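13 Jun 2024

Big bricks are back in my life and I could not be happier! I picked up a tub of 400 at the Fandside swap in February, and we've been building with them ever since – towers mostly, and one very long wall down the hallway.

My favorites are the orange ones. They have such a warm, glossy color, and even a tiny stack of two looks cheerful on a pale tabletop. 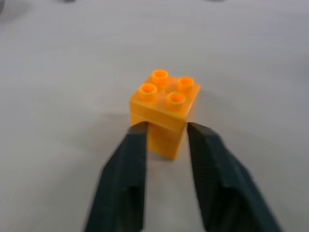 Next up is sorting the rest by color, which I'm weirdly excited about (I have five shoeboxes ready). Then I want to try a tower of up to 50 bricks, if the living room rug will let me.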